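214 shares | 8 comments

Yvette Dhillon has sorted secondhand dishes at Temby for 15 years, and she has heard the word "assist" before. "They said the label printer would assist us," she says. "Then there were two fewer people doing labels."

Now the company wants a machine to do the sorting. First somebody has to show it how, so five of the sorters spend part of each shift picking up plates with hand-held grippers while the movements are recorded. The software comes from a firm called Zudono.

Dhillon does a plate in a second by hand. With the grippers, she says, it takes patience. "A rim is thin. You come at it wrong and you're just pushing it across the table."
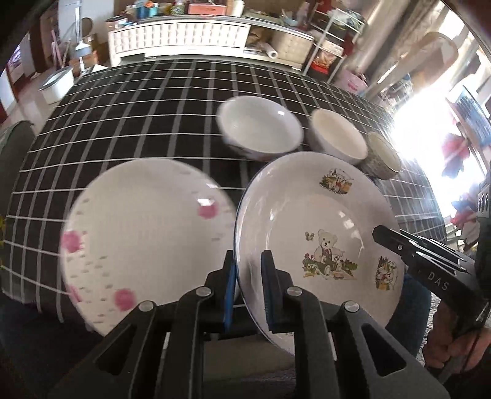

Grippers at the rim of a teddy bear plate during table work.

Normand Lemieux, who manages the floor, insists no jobs are at risk. Asked whether that promise is in writing, he says it is "understood." Asked what the sorters will do once the machine sorts, he mentions "quality roles." He could not say how many.

The sorters get no extra pay for the recordings. Mackenzie Gill, the newest of them, thinks they should. "It's my hands they're copying," she says. "If I taught a new hire, I'd get the trainer rate."

Lemieux says that question is with the head office. Dhillon asked him in May and is still waiting to hear.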